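Tirmont Home & Yard Board > Furniture & Fixing Stuff
Thread: Is used furniture even worth it anymore?
Started September 6, 2018

porchlight_nidia
Okay so we finally moved into the bigger place on the north side and I have a dining room with nothing in it except a folding table and a lamp on the floor. My plan was always to buy used. I grew up with used, my mom never bought a new dresser in her life, and I thought it would be fun going around to the shops and garage sales and finding the good old stuff for cheap.

Well. I have been to the Amissah shop downtown (went back again yesterday) and they want $900 for a sideboard! It's pretty, it really is, but one of the drawers doesn't close and there's a water ring on it the size of a pie plate. Meanwhile I can get a Dallent sideboard delivered to my door for $131. I know it won't be the same thing. But the difference is a lot of groceries.

So what do you all do? Am I shopping in the wrong places or did used furniture get expensive while I wasn't looking?
Nidia Giraldo

gluepot
You're shopping in the wrong places. Amissah is a nice store but it's a STORE. They pay rent downtown, they pay a guy to haul it in and clean it up, and you're paying for all that. Go to estate sales on the last day, in the afternoon, when the family just wants the house empty. I got a solid maple dresser for $20 that way and the man helped me carry it out to the truck.

mrs_tandy
The last afternoon is great if you have a truck and a strong back. I have a hatchback and a bad shoulder. By the time I rent a van it's not cheap anymore.

porchlight_nidia
Same, we have a little car. My brother in law has a van but then you owe him a favor and his favors are always moving a piano or something.

kbonsu_dad
I'm going to be the grump here. I've bought both kinds my whole life and the idea that old equals good is way oversold. There was plenty of junk made back then too, it's just that most of it already went to the dump. And plenty of the stuff in these shops is particle board from when I was in high school with a coat of chalk paint on it. Pull a drawer out and look at the back of it. If it's stapled, I don't care how cute the knobs are.

The Dallent stuff is fine. We have had their bookcase in the hall through three kids. It leans a little. So do I.
Mansa Bonsu

gluepot
Mansa I like you but "it leans a little" is exactly my problem with it. Once that kind of board starts to go there's nothing to screw back into. With real wood you can plug the hole and drill again and it's as good as it was. I have a whole garage of chairs that prove it.

kbonsu_dad
You have a whole garage of chairs that your wife would like gone.

gluepot
Both things are true.

sundaybiscuit
Has anyone said smell yet? I bought a beautiful wardrobe once that had clearly lived with a heavy smoker and I tried everything. Baking soda, vinegar, coffee grounds, leaving it out in the sun with the doors open, a can of shellac on the inside. It was in my garage for most of a year and then I gave it away to a man who said he couldn't smell anything anyway. So my rule now is put your whole head in it before you pay. People will look at you funny and that's fine.

mrs_tandy
Seconding the head thing. Also bring a flashlight and check the underside for little round holes with dust in them. I passed on a lovely nightstand for that and I've never been sorry.

porchlight_nidia
Oh great, now I have bugs to worry about too, haha. I hadn't thought of smell at all. The one at Amissah smelled like lemon oil and I remember thinking how nice, and now I'm wondering what the lemon oil was covering up.

ledgerbird
Maybe I'm the odd one out but I think it depends on which piece. Tables and chairs, buy old. You can see every part of a table just by getting down on the floor, and a chair tells you what's wrong with it the second you sit in it. Things with doors I'd go new or nearly new. Doors are where the headaches are. The old ones warp, the latch doesn't meet, the key is lost, somebody painted over the hinges and you spend a weekend with a toothpick and stripper. With a newer one there's a screw you turn and the door moves over. I fixed every door in my kitchen in one evening with a single screwdriver and the radio on.

gluepot
Old butt hinges last forever if you leave them alone though. The adjustable kind has a lot of little parts to wear out.

ledgerbird
Sure and when one wears out I unscrew it and put in another one. Try finding a match for a hinge off your grandmother's china cabinet.

kbonsu_dad
Ledgerbird is right and gluepot knows it.

gluepot
Gluepot knows no such thing. But I'll give you that a sideboard is mostly doors.

sundaybiscuit
What about finish, Nidia? Are you wanting something dark or light? The reason I ask is the dark brown stuff is sitting everywhere and can't be given away, and the blond oak look is what goes fast right now. If you don't mind dark you can get a lot more for your money. My sister in law picked up an enormous dark buffet for next to nothing, and then the trouble was getting it up her front steps, and then the trouble was that it swallowed the room.

porchlight_nidia
Light, I think? The room only gets sun in the morning and anything dark would make it feel like a cave. My husband says he doesn't care and then he has an opinion on every single one I show him.

mrs_tandy
They all do that.

quietcorner88
Long time reader, hardly ever post, but I just went through this myself so here's where I ended up. I looked for months. I had a notebook. In the end I stopped caring whether it was old or new and just got strict on a few things I check every time, and it made shopping so much less tiring. I open every door all the way and let go of it and see if it stays where I left it. I push on the top corner and see if the whole thing rocks. I look at how the hinges are held on, and I look at the bottom edge where a mop would hit it, which is where the cheap stuff swells up first. And I measure, and then I measure the hallway too, please measure the hallway.

I like the plain light oak look myself, with the hinges tucked inside so the front stays clean. 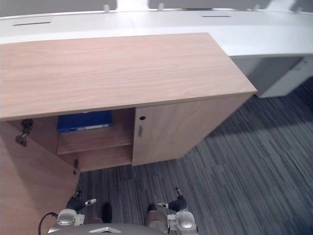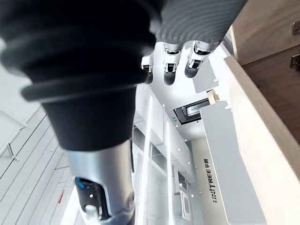

The other thing I'd say is don't rush it. I know an empty room makes you itchy, I ate dinner next to a stack of boxes for ages, but the two things I bought in a hurry are the two things I don't like. If you need somewhere to put the plates right now get something cheap from Dallent and call it temporary, and keep looking while you use it. You can pass it on later and you'll get a little of it back.

And if you do buy used wood, a tin of Indum wax and an old T-shirt takes care of an awful lot. Not water rings, for me anyway, but all the little gray scuffs.

kbonsu_dad
Finally, somebody sensible. Letting go of the door is a good one, I'm stealing that.

gluepot
For the water ring, try a warm iron over a dry dish towel, no steam, a few seconds at a time, and keep lifting it to look. White rings will often come out. Black ones are down in the wood and that's sanding. Which color is the one on the Amissah piece?

porchlight_nidia
White! Well, whitish. Now you've got me thinking about it again. I'm still not paying what they're asking, but maybe if it's there in a few weeks they'd come down?

sundaybiscuit
They will dicker on things that have been on the floor a while, just don't ask the younger one at the register, she isn't allowed to. Ask when the owner's in.

mrs_tandy
And point at the drawer while you're asking.

ledgerbird
I'd still get the new one.

gluepot
Of course you would. Nidia, if you do end up with the old one, bring me that drawer and I'll plane it for you. It's probably just the runner. I'm always in the garage.

porchlight_nidia
You're all the best. I'm going back with a flashlight and my tape measure and I'm going to stick my head in it. Will report back. Does anyone know if the hallway needs to be wider than the sideboard is deep, or is it worse than that when there's a corner?

kbonsu_dad
It's worse. Take the doors off first.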